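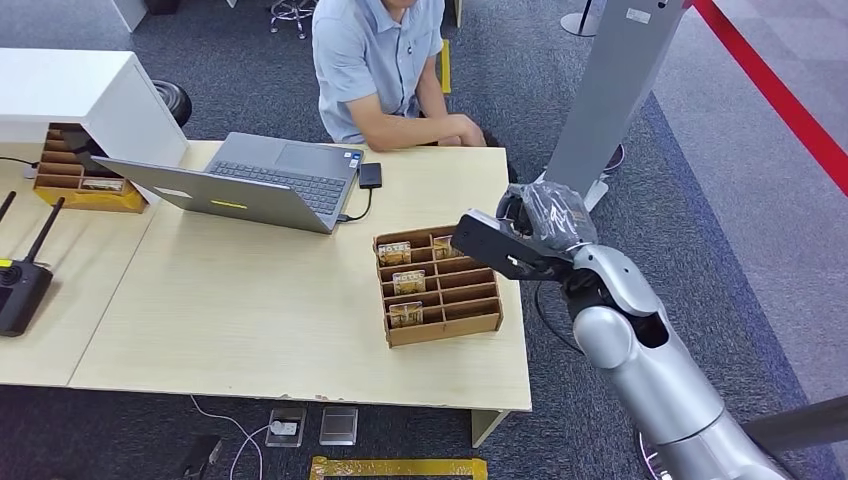
# Drornham packing room moves small hotel packets to cardboard dividers

DRORNHAM, September 17, 2024 - Flillach, which packs guest supplies for hotels and rental lodges, has begun storing and counting its smallest items in upright cardboard organizers at its Drornham site. The change covers the small packets that go into room kits, including the gold-and-white ones marked HOTEL. They had been kept in open bins since the site opened.

The organizers are plain brown cardboard. Interior walls slot together to form a grid of cells, and each cell takes one packet standing on end. The grid has no base of its own, so an empty cell shows the surface underneath. Flillach ran a trial from May through the end of the summer before approving the change for the full packet line.

Dilruba Mondal, who manages packing methods at the site, said the purpose was to make a short kit visible before it is closed. "With a bin, you count into your hand and then you count again when the kit comes back," she said. "With a grid, an open cell is a missing packet. The check is done by looking."

## Method

Under the old procedure, a packer took packets from a bin by hand, counted them into a kit bag, and initialed a slip. A second packer opened one bag in every carton and repeated the count. Errors were found at that stage or by the hotel.

Under the new procedure, the packer loads the organizer first. Packets go in from the upper left cell, down the column, then across to the next column. The printed face points toward the packer. When the pattern on the order sheet is matched, the packets are lifted out in the same sequence and placed in the bag. A partly filled grid is normal, as many orders call for only a few packets per kit, and the sheet marks which cells are to stay open.

Each order sheet now carries a small drawing of the grid. Cells to be filled are shaded. Mondal said the drawing replaced a line of text that listed item codes, and that the codes are still printed at the foot of the page for stock control.

The column-first sequence was chosen after packers tried both directions. Filling across the rows put the hand over packets already placed, and some were knocked flat. Filling down the column kept the hand clear on one side. Left-handed packers may start from the upper right and work the other way, provided the order sheet is marked with an L before loading begins.

## Trial results

The trial covered 2,229 kits packed for accounts in Drornham and Marikar. Of these, 178 were stopped at the bench with a cell open that should have been filled, and were corrected before the bag was sealed. Flillach did not keep bench records under the bin method, so no direct comparison is available. The company said returned kits from the Marikar accounts fell during the same period but declined to give a number.

Packing took longer at first. The extra time came from loading, and most of it disappeared once packers stopped squaring each packet in its cell. A packet that leans is acceptable under the written procedure if its top edge can be gripped.

Two faults were recorded often enough to be listed in the trial report. The first was doubling, in which two thin packets stick together and enter the same cell. Packers are now told to fan the packets before loading. The second was crushed divider walls, usually at the outer corners where the organizer is picked up. The procedure calls for lifting from the long sides with both hands.

A third item, drift, was noted only on smooth tables. An organizer that is lightly loaded can slide when a packet is pushed in at an angle. The site tried a rubber mat under the grid and dropped it after packets caught on the surface when the organizer was moved. The current instruction is to steady the near side with the free hand.

## Cell size and material

The organizers are cut by Drekdale, a carton maker that already supplied the site with shipping cases. The board is the same grade used for case dividers. Pauline Dobson, who handles divider work for Drekdale, said the main question was how much clearance to leave on each side of the packet.

"Tight cells hold a packet straight, and then you can't get a finger in," Dobson said. "Wide cells let it fall over. We cut several versions and they sent most of them back."

The approved version leaves enough room for a thumb on one face of the packet. The walls stop below the top of the packet, so the upper part stands clear. Dobson said cutting the walls lower would save board but would allow packets to tip from one cell into the next when the organizer is carried.

Plastic trays were considered. They last longer and can be wiped clean, but the molds fix the cell size, and Flillach changes packet suppliers several times a year. Cardboard walls can be recut with the next case order. Damaged organizers are flattened and sent out with the site's other cardboard.

Drekdale rates each organizer for up to 400 loadings in dry conditions. Flillach will replace them sooner if a wall has split down to the table or if a slot no longer holds its cross piece. Tape repairs are not permitted inside the grid. Tape narrows the cell, and its edge lifts with handling and catches the packet seal.

## Bench layout

The written layout is short. One organizer is in use and a second may be kept at the back of the table. The one in use stands within reach of the packer's dominant hand, with its long side parallel to the order sheet. Where a laptop is used to show the order, it goes on the far side from the packet stock, and any cable is routed away from the organizer. Drinks and open liquids are kept off the table, as damp board loses stiffness and does not fully recover it on drying.

Tables pushed together are allowed, but the organizer may not straddle the joint. A small height difference between two tops is enough to open a gap under the grid, and a thin packet can slip through it when the organizer is moved. Mondal said this happened several times in the first week of the trial and accounted for a stock shortage that took two days to trace.

Loaded organizers may be moved along a table but may not be carried between rooms. With no base in the grid, a loaded organizer has to be slid onto a flat board before it leaves the table, and the site has not bought boards for that purpose. Packets left at the end of a shift go back to stock in their supplier cartons. The empty organizer stays where it is.

## Training

Packers receive one session of 30 minutes at the bench. The session covers loading sequence, fanning, lifting, and reading the drawing on the order sheet. It ends with a check in which the packer is given several loaded grids and asked to mark any that do not match their sheets. There is no written test.

According to Mondal, experienced packers were slower to adopt the loading sequence than new hires. Many had developed their own way of counting from the bin and continued to count under the new procedure, which added time without finding more errors. The instruction to stop counting was added to the procedure in the second month.

"We had to put it in writing," she said. "Match the pattern, then bag it."

## Schedule and limits

The Drornham site will use organizers for all small packets in room kits. Larger items, including bottles and folded goods, remain on shelves and are picked in the usual way. Mixed organizers with two cell sizes were tested and set aside, as packers tended to place small packets in the large cells when working quickly.

The Marikar packing room will follow when its order sheets have been redrawn. Flillach gave no date. Sheets there are printed by a separate system that cannot yet place a drawing next to the item list, and a printed overlay is being used for a small number of accounts in the meantime.

Existing customers do not need to change their orders. Kit contents, bag size, and carton quantities stay the same, and the packer's initials will continue to appear on the slip. Customers who specify their own packets should send samples to Drornham before the first delivery so that cell clearance can be checked. A packet that is too wide for the standard cell will be packed from a bin until Drekdale has cut a grid to fit - normally with the next case order.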